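打印本页 | 用电子邮件发送

第三章 台面的准备:画线、标记与清理

把白色台面收拾妥当,是整本手册里我最喜欢的一章!铅笔线一画好,后面摆件、对位、收件都会顺手得多。请先把这一章从头读到尾,再动手。本章适用于 Droltmont 白色台面板,也适用于直接铺在桌上的大张白纸,两种做法只在第 4 步和第 9 步有区别。

3.1 需要准备的东西

HB 铅笔一支,软橡皮一块,钢尺一把,圆角模板(随 Stestix 套件附送,放在说明书夹层里),两块不掉毛的软布,一小碗清水,中性清洁剂几滴。用白纸的话,再加一卷低黏纸胶带。

3.2 画出摆放区

1. 把台面上的东西全部移开,用干布从里往外掸一遍。

2. 选一个光线从侧面来的位置。侧光下,浅灰色的粉尘和细小颗粒会清楚得多,连平时看不出的一道淡痕也能找到。

3. 在右上方定出摆放区的左下角,用钢尺轻轻点一个点。手要轻,能看见就够了!

4. 沿尺画直边。台面板用 HB 铅笔,长边 282 毫米,短边 248 毫米;白纸请把笔放得更平,免得压出沟来。

5. 用圆角模板接上四个角。圆角画得好,整块区域立刻就精神了,值得多练两遍。

6. 退后一步看整体。线条淡一些没有关系,用久了淡到几乎看不清时,照原样描一遍即可。

注意:不要用圆珠笔或记号笔画边框。这两种笔迹渗进表面以后,橡皮和湿布都拿它没办法。

3.3 认一认台面上的痕迹

用过一阵子的台面都会留下些印子,学会辨认它们真的很有意思。褐色的短条状污迹常常一道叠着一道,看上去像抹开的泥或锈,旁边还会散着些小褐点;灰色的细粒则容易排成一条浅浅的竖纹。先分清颜色和形状,再决定怎么擦,能省下不少力气。

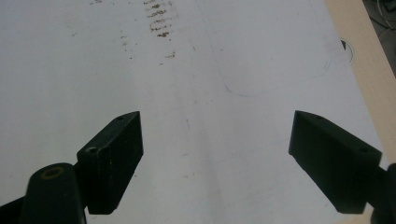
褐色污迹应该用干布擦还是湿布擦?

先用干布把浮在表面的颗粒轻轻掸走,再用拧得很干的湿布从污迹外缘向中心擦。顺序反过来,颗粒遇水化开,印子会越擦越大。

3.4 清理步骤

7. 把软橡皮捏成尖角,先处理离铅笔线最近的小点。这样可以避免后面用湿布时碰花边框。

8. 湿布蘸一点稀释过的清洁剂,叠成小方块,一次只擦一小片。擦过一片就翻一面,布脏了马上换。

9. 白纸不能用湿布。遇到擦不掉的褐色污迹,请剪一块同样的白纸盖住,四边用低黏纸胶带贴平,或者干脆换一张新纸。

10. 用第二块干布收干,等台面完全干透再补铅笔线。潮湿时下笔,线会发毛,还容易划伤表面。

小心:请勿使用钢丝球、砂纸或含漂白成分的清洁剂。Binetti 系列的哑光面层尤其怕磨,磨亮的地方无法恢复。

提示:黑色的小圆标如果是您自己贴的定位点,请擦完以后再检查一次边缘有没有翘起。翘边用指腹压平,不要用指甲刮。

3.5 保养周期

每次用完掸一遍灰,每周擦一遍湿布,就能让台面保持得很漂亮。Guadalupe Cuevas 在试用记录里把同一块台面板用到了 3,000 次摆放,中途只在第 2,792 次后重新描过一回边框,这个成绩让我们编写组高兴了好几天!她的做法很朴素:收工时把橡皮屑扫干净,然后盖上一层干净的薄布。

Birdie Marchetti 则习惯每年 1 月把旧线全部擦掉,重新量、重新画。如果您的摆放区经常要换尺寸,这个办法也很合适,记得把新尺寸写在手册封底的空白表格里。

替换用的圆角模板和白纸可向 Oyelaran 零件部索取,申请时请注明台面板的型号。

本章修订于 4月7日。下一章:摆件与对位。

打印本页 | 用电子邮件发送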